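Clallen–Soldale Border Talks: Frequently Asked Questions 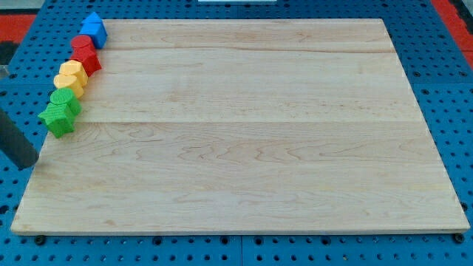

What are the talks about?
Fishing rights and customs checks along the Triltisier strait. The current agreement runs out in August.

Who takes part?
Delegations from both foreign ministries, with 32 members in all. Gautier hosts the sessions and has no vote.

Will the border stay open?
Yes. All 63 crossing points keep their normal hours.

Do existing permits remain valid?
The 2,462 permits already issued are good until they expire.

Where can I read the draft text?
At either ministry's public reading room, weekdays until 4 p.m.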